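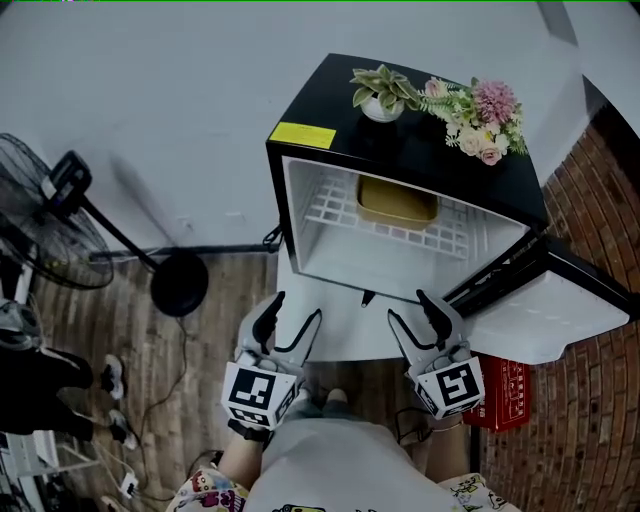 How will the first year of the equipment plan be paid for? Cluveck will pay for it from its existing capital budget, with no increase in fees to its member sites.

CLEDTON, 2020-01-19. Cluveck today announced the approval of a two-year purchasing plan for household-task robotics at its Staniforth site. The plan, known as Guvard, covers 40 pairs of hand-held grippers, the computers that go with them and 2 robot arms for testing.

Orders for the grippers will be placed first. The arms will follow in June, after the site's electrical work has been inspected.

"We asked each department to list what it needs and what it could share," said Sharon Mollel, director of operations. "The final list is shorter than the one we started with, and it includes spare parts and repairs."

Under the plan, 9 percent of the budget is held back for replacement fingers, cables and markers. Staff training is budgeted separately under Keith Dunmore, head of site planning.

Suppliers who wish to bid may request the equipment list in writing from the Cluveck purchasing office in Cledton. Bids must state delivery times and warranty terms.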